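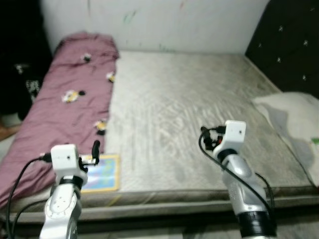

STRIPPING THE KID'S BED: WHAT TO DO WHILE THE MATTRESS IS BARE

Get the books off first. There is always a book. Picture books have hard corners and a talent for riding down to the laundry inside a blanket, and a washing machine will turn one into some 300 scraps of gray felt, each of which has to be picked off a sock.

Fold the blanket lengthwise and lay it along the wall side. You keep the middle clear for working, and if you are called away (you will be called away) the bed at least looks like somebody had a plan.

Now look at the mattress. Ours has a pale quilted top and a fair collection of smudges and stains, and I have stopped asking about them. Vacuum before you put anything damp on it. Use the narrow nozzle and follow the stitching, slowly, then go along the seam where the top meets the side border. Crumbs live there. So did my good pencil.

For the stains: a little dish soap in cold water, worked to a froth, and only the froth goes on the fabric. Dab, wait, dab again with a clean damp cloth. Don't pour. A mattress can drink all day and take until Tuesday to give it back. Old marks will fade a bit and then dig in, and at that point I'd advise buying a mattress protector and calling it a fresh start.

Baking soda is for smells. Shake on 200 grams or so through a kitchen sieve, go and have lunch, vacuum it up. It does very little for stains, whatever your aunt says.

Blankets with patches sewn on want a cool wash, inside out, in a mesh bag if you have one. Check the edges of every patch beforehand – one loose corner going in is usually a whole loose patch coming out. Satiny ones crease if you so much as look at them, so hang them up straight away and skip the iron.

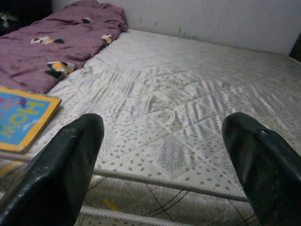 Posted by Rafsan Gazi in Bedrooms | 8 comments

A few leftovers. Pull the bed out from the wall before you make it up again, and vacuum the strip behind it. Turn the mattress head to foot while you're there; I do mine in April and then forget until the next April. And leave it bare as long as the household will stand for it, with the window open. My record is 39 minutes, after which someone needed to lie down on it urgently with a cracker.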